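3.2 Glassware and the mixing table

I should say a bit about the glassware, as I got more emails about it after our workshop talk than about anything in the results section. We wanted a mixing task that anyone could set up on a table top with things most teaching labs already own, and that meant keeping the list short. Two clear beakers with a spout and printed graduations, a small vial of clear liquid, its stopper, a glass stirring rod. I bought ours through Dandovon in March, and replacements come in packs of 10 (we've opened more packs than I'd like to admit).

The layout was the subject of a long argument with Qianru Qiu, who wanted everything in a straight line. I wanted the vial between the beakers, and in the end that's what we went with - it keeps both beakers within easy reach of whatever is pouring, and leaves the stopper somewhere to live at the back. Figure 4 shows the rod in the right-hand beaker. 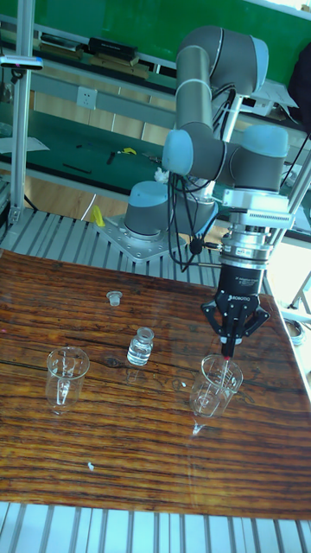

Figure 4. Glass stirring rod with a red tip in the right-hand beaker; the vial and second beaker are to its left.

Now, the table. It's a varnished board with a very strong grain, and we picked it on purpose. Our earlier sessions, the ones we call Idis in the logs, used a plain matt white top, and clear glass on matt white is a fairly kind thing to look at. A glossy brown surface is much closer to a kitchen worktop or an old school bench, and it throws every beaker back at you as a reflection. I like it a lot! Two colleagues who labelled the Idis sessions complained that the new ones took them far longer, mostly down to deciding where the bottom of a beaker stopped and its reflection began.

Clear liquid in a clear vial adds to the trouble. We did think about food colouring, and the Xie protocol that we borrowed our stirring steps from does use a blue dye, but plenty of real mixing is done with liquids you can hardly see, so we left it out. The vials are filled by hand, near the top, and the fill isn't measured. Anyone after precise volumes will find our data no use for that, I'm afraid.

The stopper counts as an object in its own right. It's small and clear, it rolls, and it gets its own label even when it's just lying at the back of the table with the vial standing open. In the first round we labelled vial and stopper together as one thing, and then had to go back through 339 sessions and split them by hand, which took most of the spring.

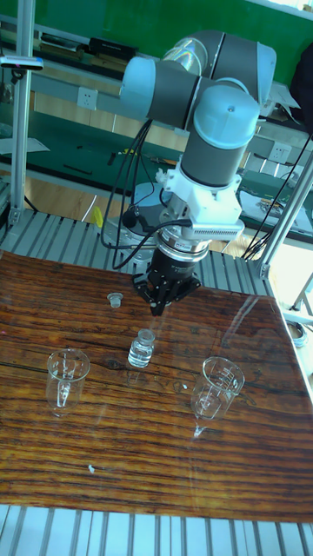

3.3 Sessions and labels

We aimed for 500 sessions and kept every one that had a complete log, including those where the liquid ended up on the table. Each session was labelled twice, using the Indness tool, and the two sets of labels were compared on a Wednesday afternoon over a lot of tea. Where they disagreed I had the casting vote.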